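# Ebbe Wallin Has Traded Late Nights for Long Swims, and He'd Love You to Know About It

2026-01-10

If you caught the Drerkby Comedy Gala on TV this week and spent the first few minutes wondering who the fellow in the green velvet jacket was, you had plenty of company in our house. It was Ebbe Wallin! The curly hair is gone, the big round glasses are gone, and the man who spent five seasons slouching across the screen as hapless landlord Mr. Hägglund on the sitcom of the same name stood up there as straight as a flagpole and did eleven very funny minutes about his mother's freezer.

Wallin hasn't done much press since *Hägglund* wrapped last June, so it was a treat to find him in such a talkative mood backstage. He told us the haircut was an accident (his regular barber was on vacation and he fell asleep in the chair of the replacement), but the rest of it has been coming along for a good long while.
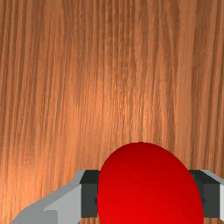 "I started swimming because my knee was bad and the doctor said no more running," he said, laughing. "I had never been running. I didn't correct her. I just went and bought the trunks."

That was 104 weeks ago, and he knows the number because he writes every swim on the calendar in his kitchen. He goes to an outdoor pool near his apartment, usually before breakfast, and he says the first month was awful. He could manage two lengths before he had to hang on to the side and pretend to fix his goggles. These days he does 2,000 meters on a good morning and then eats what he calls "an embarrassing amount of oatmeal."

The late nights went next. After a show he used to head out with the other comics until the last place closed, and he'd be no use to anyone until the middle of the following afternoon. Now he has a ginger ale, says his goodbyes and goes home to bed, and he admits he was nervous his friends would think he'd gone dull on them.

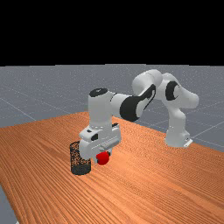 **Ritchie, Ruaridh**
*Staff Writer, Celebrity & TV*

They didn't, he's happy to report. A couple of them have even come along to the pool, although only one has come back a second time, and she mostly sits in the hot tub and gives him notes on his new material.

There is quite a bit of new material, too. Wallin is taking a brand-new hour on the road this spring under the title *Grillavine*, which he says is the name of a barbecue restaurant his uncle ran, very badly, when Ebbe was a kid. He worked there for two summers and was fired both times. The tour opens at the Kiment Theater, a lovely old place with 390 seats, and he picked it on purpose after years of bigger rooms. He likes being able to see the faces in the back row, and he says a small crowd lets him know much sooner when a story has gone on too long (we could have listened to the freezer one for another half hour, for what it's worth).

Fans hoping for a *Hägglund* reunion will want to sit tight. Wallin says he still talks to most of the old cast, and they all had dinner together over the holidays, but there's no script and no plan. He did keep the landlord's awful brown cardigan from the set, and he wears it to take out the trash.
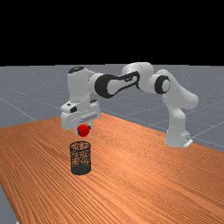

*Robot arm, ball and mesh basket on a wooden table.*

As for the beard he's been threatening to grow, his sister has apparently put down 500 dollars that he won't make it past three weeks. He was on day four when we spoke, and a little itchy. Tickets for *Grillavine* are on sale now at the Kiment box office, and a second night has already been added.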